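Ticket 393: gripper force reading drops out near the edge of a panel
Opened by Efa Gwilliam, May 14, 2019. Status: open

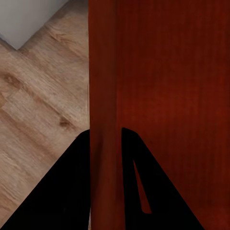

The force value from the Hekuleck driver goes to zero on some closes and I don't believe the "bad cable" theory. I swapped the cable in March and nothing changed. Same fault in the sim, which has no cable at all. My test pose has one finger on each side of the lighter edge strip of the red-brown wood, left finger right up against it. With that little room I would expect a contact number, and the log says 0.

Tried so far:
Closing speed from 975 down to 400. No change.
Driver timeout raised to 2000 ms. The error shows up later, that's all.
Fresh install of the Brultari config. No change.

Reply, Cyrill Mayrhofer:
Update the driver, the new one fixes contact events. Works on my bench.

Reply, Efa:
Updated. Still 0. The release notes say "improved stability" - I'd like to know which line of code that was. Can you post your log from the same pose? Until I see one I'm leaving this open and keeping the real arm switched off.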